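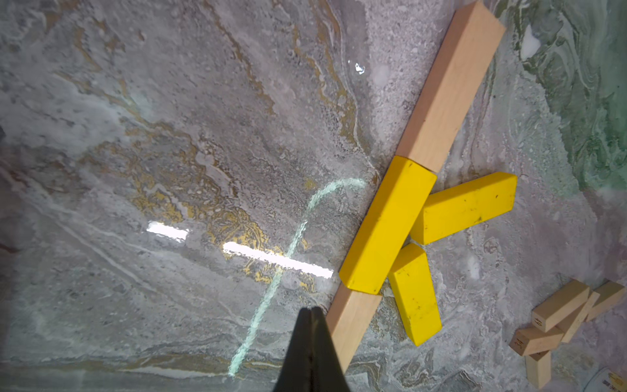 Yellow blocks and plank on the marbled top

Ticket 807 – label printer skips every third label
Status: open

Hi again! So the Dobos at our Purley store is still skipping labels. I print a batch of 40 from Nenelora and every third one comes out blank – the preview looks perfect, of course. It started Saturday after the driver update.

Tried so far:

1. Swapped the roll for a new one. No change.

2. Ran the gap calibration with the lid closed. Good for one batch, then blanks again. 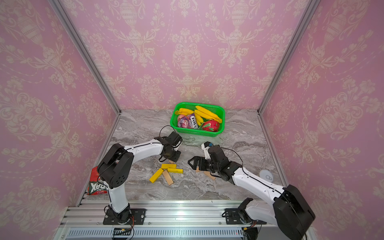 3. Rolled back the driver. Better! Only 3 blanks in the next batch, but the text now prints a bit low.

Can you send me the older Plulholm driver? I've got 1,232 price tags to get through.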